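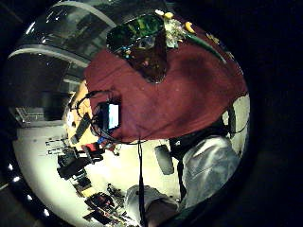 The Matico is a hand-held gripper kit made by Salteson of Sindlow. It records how a person picks up and moves household items, and the recordings are used to train robot arms. The kit has 3 parts — the gripper, a wide-angle camera and a cable set — and costs $2000, with spare finger pads sold separately. Salteson took over the design from Vanags in March. A rental plan costs $300 a month.

Category: Robot training equipment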